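Cellule d'échecs Postiser

La cellule d'échecs Postiser est un poste robotisé simulé, composé d'un bras articulé, d'une table et d'un petit échiquier. Je m'en occupe depuis le mois de mars, alors autant prévenir : cet article est écrit de l'intérieur, et je le complète quand j'ai un moment (ou quand Valdis Kütt me réclame la procédure pour la troisième fois !).

Origine

Le premier modèle vient de Jaanus Raudsepp, qui l'avait monté pour le projet Prerkarura. À l'époque le bras flottait un peu au-dessus de son socle, et les pions partaient au plafond au premier contact. J'ai repris le fichier, refait les collisions pièce par pièce, et j'ai gardé ses couleurs parce que je les aime bien.

Mise en place

On commence toujours par le socle. Son repère sert d'origine à tout le reste, et si vous le déplacez après coup, vous êtes bon pour reprendre l'étalonnage complet. Ensuite vient la table, puis l'échiquier, que je pose volontairement un peu de travers : le programme doit retrouver l'orientation tout seul, sinon on ne teste pas grand-chose.
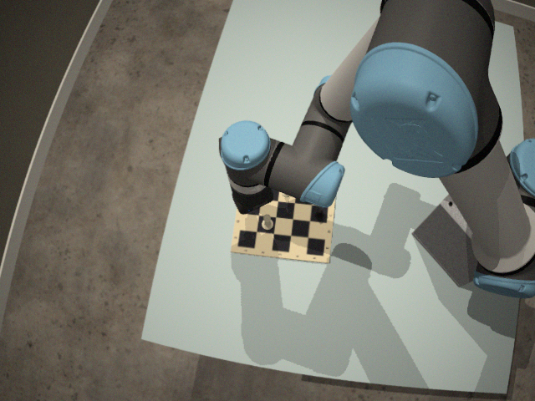
Pour l'étalonnage, j'amène la pince au-dessus d'un coin du plateau, très lentement, et je note la position des articulations. Je recommence sur les trois autres coins. Rogelio Castillo préfère viser le centre des cases, ça marche aussi, mais je trouve ses résultats moins réguliers près des bords. Le pas de calcul est réglé à 4000 par seconde ; à 200, la pince traverse les pièces, c'est assez spectaculaire.

Entretien

Un modèle simulé ne s'use pas, d'accord, mais il se dérègle très bien quand même. À chaque mise à jour du moteur physique, je vérifie les butées du poignet, le frottement sous les pions et l'ouverture de la pince. Le 3 mai 2020, j'ai passé mon dimanche sur une articulation qui tremblait à l'arrêt : un amortissement remis à zéro, une seule ligne à corriger... Nadhirah Krishnan a ajouté depuis un contrôle au démarrage, qui refuse de lancer la cellule si une valeur manque.

Voir aussi : bras Žukauskas, banc d'essai de Zastthorpe.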